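The Bin at the End of the Bench

Every workshop has one. It may be a coffee can, a drawer that no longer closes, or a cardboard box with a split corner. At Jerero, a repair shop that fixes chairs, lamps and small household machines in a former dairy building, it is a big metal bin, and everything that has no other place ends up in it.

The bin was in the building when Jerero moved in. It has slanted sides, a flat floor and two small holes, and at some point it was painted gray. The shop put it on the long table because it was too wide for any of the shelves. Tools went in at closing time and came out again in the morning, and after a while some of them stopped coming out.

Last August the shop emptied it for the first time. The sorting took most of an afternoon and produced 181 separate items, not counting screws. Eleven people work at Jerero in a good month, and between them they could say where perhaps half of the pile had come from. There were chair glides, a doorbell, a set of keys to a van sold years ago, and four tape measures. The tape measures were a surprise, as the shop had bought two new ones that spring.

Thoroddsen, the small design office that rents the upstairs rooms and helps with the shop's storage, had expected to recommend a wall of labeled drawers. It had built one for Gisent, a bicycle repair business across the river, at a cost of $2,203 including the hardware. The drawers there are handsome and well used. They also have a bottom row that is full of unlabeled odds and ends, and Gisent's mechanics go to that row first when they can't find something.

The office gave up on the idea of getting rid of the mixed bin at Jerero and wrote some rules for it. The bin stays on the table, in reach of anyone. Nothing sharp goes in without a cover. Nothing goes in that belongs to a customer. At the end of each week the bin is emptied down to the metal and whatever was in it is put away, thrown out or given one more week. A thing gets only one extra week.

Cleaning tools were the hardest part. The shop had brushes and brooms enough, but dustpans wandered. One would be left beside the lathe, another under the stairs, and sweepings sat in little heaps along the wall until somebody came across a pan. Most dustpans have a hole in the handle so they can be hung up, and Jerero had put in hooks for them years ago. The hooks were by the back door, a long walk from where the dust is made. They have been moved to the end of the table, at waist height. The pans get hung up more often now, though not always.

Screwdrivers were easier. Each bench has a strip of wood drilled with holes, and an empty hole is easy to spot. The shop's favorites are thick-handled ones with deep ribs, which keep their grip when hands are oily. When one is missing from a strip, people look in the bin before they look anywhere else. It is usually lying along the bottom edge, where the sloping side meets the floor and long things roll to a stop.

There was talk of replacing the bin too. Zeltano, a supplier of shop furniture, offered a plastic tub of a similar size with a lid. The staff tried it for a month. It was light and quiet and easy to wash, and people disliked it. With the lid on, they forgot what was inside. With the lid off, the lid itself needed somewhere to go, and it spent most of the month leaning against the radiator. The tub now holds rags.

So the metal bin is back. Its paint is coming off along the wall, and the floor is scratched from years of things being dropped and dragged out again. A new coat was considered and put off, because it would mean clearing the bin for 2 full days while the paint hardened. Tools make a loud clang when they hit the bare floor, and the staff say they like to hear where something has been put.

The weekly emptying takes ten minutes when it is done on time. In November it was skipped three weeks running, and the count went over 100 again. A doorbell was among the finds – a different one.

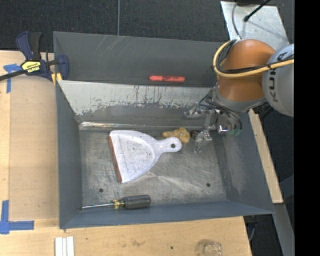

The metal bin on its table, with a dustpan and a screwdriver among the contents.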